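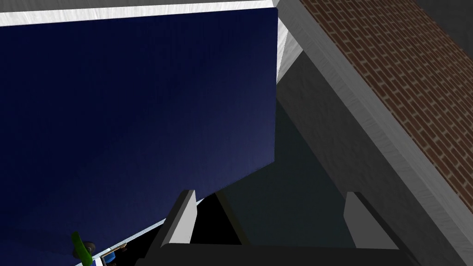 Image: Cumora Digital

Cumora Reading Guides
Minutes of the editorial and production meeting, July
Trirham office, first floor, and by phone

Present: Binta Bashir (chair), Nkechi Odukoya (production), Gwion Mathias (commissioning), Uchenna Dauda (rights)
Apologies: Yakubu Onyeka
Minutes: Gwion Mathias

1. Minutes of the last meeting
Agreed, with one correction. Under item 4, "abridged edition" should read "study edition". The two are priced differently and the wrong term had been carried over into the stock list.

2. Matters arising
2.1 The new contents page template is in use for all guides started since the last meeting. Older guides will be changed only when they are next reprinted.
2.2 The question of page references remains open. See item 5.

3. Sales
UD circulated the figures before the meeting. Downloads for the quarter came to 1659, and printed copies to 426. Most of the printed copies went to two library suppliers. The guide on meeting habits sold fewer copies than the one on delegation, although it had the larger advertising spend. BB asked for returns to be shown in a separate column from next quarter. UD to arrange.

4. Guides in progress
4.1 Tanner (working title for the guide to negotiating pay). The second draft runs to 53 pages against a limit of 48. GM has asked the writer to cut chapter six, which repeats the worked case in chapter two. NO pointed out that the limit is set by the printer's sections and cannot be stretched by a page or two. Third draft to be with NO by the end of the month.
4.2 Flavurness (running a small food business). Text complete. The index is outstanding. UD reported that permission has been received for the long quotation in chapter three - the form of words for the acknowledgement is fixed and must not be edited. The two tables on pricing need checking against the author's corrections.
4.3 Public speaking. No draft received. GM to write to the author and, failing a reply, to propose another writer at the next meeting.

5. Page references
At present each guide refers to the source book by page. Readers with a different edition have written in to say that the references do not match. NO proposed chapter and section heading in place of page number. GM was in favour but noted that some source books have no section headings. UD had no objection on rights grounds.
Decision: chapter and heading where headings exist, chapter alone where they do not. To apply to all guides not yet typeset. Tanner to be included, Flavurness to stay as it is.

6. Key points boxes
BB has read the last 10 guides in full and found that the boxes at chapter ends vary a good deal in length. In three guides the box introduced points not made in the chapter. It was agreed that a box should hold no more than five points and should contain nothing new. NO asked whether the boxes should be phrased as instructions or as statements. There was no agreement on this. YO to be asked for a view as he prepared the original style sheet.

7. Audio
Deferred in the absence of YO.

8. Any other business
8.1 The spine lettering on the last reprint was 2 mm too low. The printer has accepted the fault and will credit the job.
8.2 UD will be on leave for the second half of August. Permission requests in that period go to BB.

Actions
UD - returns column in the quarterly figures
GM - third draft of Tanner; letter to public speaking author
NO - revised style sheet with item 5 wording; pricing tables in Flavurness
BB - send notes on key points boxes to YO

The meeting closed at 12.20. Next meeting in September, same room.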